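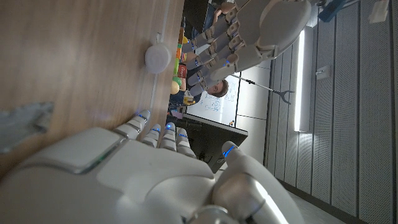
Breltier Hardwax Oil for Tabletops and Work Surfaces

Category: Wood Care > Indoor Finishes > Oils & Waxes

Breltier Hardwax Oil is a clear, low-sheen finish for indoor wood that gets regular use. It is made for dining tables, desks, benches and shelving. The oil goes into the surface of the wood and the wax stays near the top, so the grain remains easy to see and feel. It can be applied to new wood or to old wood that has been sanded back.

Light woods such as maple, ash and birch will warm slightly in tone. Oak and walnut darken more. If you want to keep a pale table as pale as possible, choose the Natural version, which has a small amount of white pigment to offset the change. Test either version on the underside before you start. Two boards from the same supplier can take the finish differently.

Preparing the surface

Remove any old varnish, lacquer or polish completely. The oil will not soak through a sealed surface and will stay sticky if you try. Sand with the grain, starting at 80 grit if there are scratches or 100 grit if the top is already smooth, and finish at 150. Do not go finer than 180. Very fine sanding closes the surface and the finish will be thin.

Vacuum the dust, then wipe with a dry lint-free cloth. Tack cloths that contain wax or resin can leave marks under the oil. Veneered tops can be finished in the same way, but sand by hand and check the edges often.

Applying

Stir the can well with a flat stick. Don't shake it. Work at room temperature with a window open.

Pour a small amount onto the wood and spread it along the grain with a white pad or a short brush. The coat should be thin enough that there are no wet pools. Wait 8 minutes, then wipe off everything that has not soaked in, turning the cloth often. Any oil left on top will dry as a shiny patch.

Leave it overnight and apply a second coat in the same way. Two coats are enough for most tables. End grain may need a third. The top can be used with care the next day, but keep water and hot dishes off it for the first week. Don't lay a tablecloth or desk mat on it during that time.

Safety note: cloths and pads soaked with oil can heat up and catch fire on their own as they dry. Put used cloths in a metal container filled with water and close the lid, or lay them flat outdoors, away from anything that burns, until they are fully hard. Do not leave them in a pile or put them in an indoor trash can while they are still soft.

Care and repair

Wipe the surface with a damp cloth and a little mild soap. Avoid ammonia, bleach and scouring pads. Standing water should be wiped up soon, as it can leave a pale ring if it sits for hours.

A worn or marked spot can be repaired without redoing the whole top. Sand the spot lightly with 150 grit, feather out the edges, and rub in a very small amount of oil. The repair may look darker for a few days. A desk used daily usually wants a fresh thin coat every couple of years, mostly at the front edge where forearms rest.

Details

Finish: low sheen
Versions: Clear, Natural
Sizes: half pint, pint, quart
Coats: 2
Wait between coats: overnight
Full cure: one week
Cleanup: mineral spirits
Use: indoor wood only

Common questions

Can I use it over a water-based stain?
Yes, once the stain is fully dry. Oil-based stains need longer, and some never bond well. Test first.

Is it suitable for cutting boards?
No. Knife cuts break the finish. Use the Tiseo Board Oil instead.

Why does my table feel rough after the first coat?
The grain has lifted slightly. Rub it lightly with a 220 grit pad after the first coat has dried, remove the dust, and go on to the second.

How long does an open can keep?
Up to a year with the lid pressed down tight. If a skin forms, cut it out and strain the rest. Throw it away if it has thickened.

Can and label updated December 2019. The formula is unchanged.

Related items

Tiseo Board Oil, half pint
Ulow White Applicator Pads, pack of 4
Ulow Lint-Free Cloths
Quách Cork Sanding Block
Breltier Wood Soap
Breltier Hardwax Oil Sample Set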